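Home | News | Visits | Contact
Last updated: November

Wednesday at Embridge: kitchens, cups and far too much tea
November – by Pornthip Chaimongkol

I very nearly didn't go. It was chucking it down, the 28 bus was late, and I'd already used up most of my enthusiasm for the week on the boiler. But Charoen Nilsuwan had put both our names down for the Embridge open day months ago, so off we went, and I'm glad we did!

For anyone who hasn't been, Embridge is the big workshop building behind the old Hsieh warehouse. Downstairs is the baking side (lovely warm smell, slightly lethal floor by the sinks) and upstairs is the kitchen things side. We started downstairs with Letent, who do the flour. I have now eaten three kinds of rye before eleven in the morning and can recommend the second one, the one with the seeds that get everywhere.

There was a weighing game at the bottom of the stairs. You scooped flour into a bowl by eye and tried to hit 300 grams. I was quite pleased with myself until the scales said 552. Charoen got much closer and was unbearable for the rest of the visit – he bakes every weekend, so I'm calling it cheating.

Lunch was soup. Good soup, small bowls, and a queue right back to the coats. Get there early if you go next year.

After that we went upstairs, and this was my favourite bit, because it was all measuring scoops. I have a drawer at home with about 2 full sets in it and never the one I want, so I was right at home.
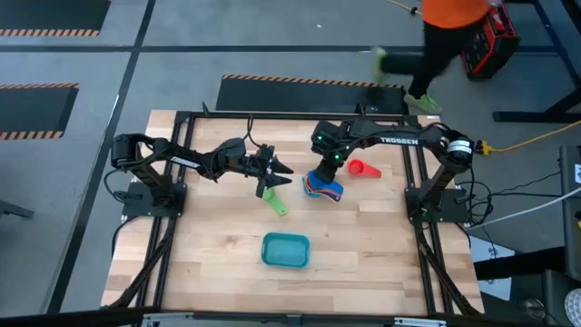
Priltska Home Baking Club – Visits and Days Out

I loved the colours. There was a bright green one off by itself, a red one over on the other side, and a little nest of them with blue on top and bits of orange and dark purple peeping out underneath. Mine at home are all white with the sizes worn off, so I stand there squinting at them every single time. The green one had a small hole in the end of the handle too, and now I want a row of hooks by the cooker.

I'd also happily take the table home. It's that pale butcher-block sort, all narrow planks in cream and tan and light brown, with a dark patch like a knot in it. Charoen says it wouldn't fit through my front door and he's probably right.

We finished with tea and a wander round the shop, where I bought a dough scraper I didn't need. If anyone would like the rye recipe, I've got the sheet and will bring copies to the next meeting.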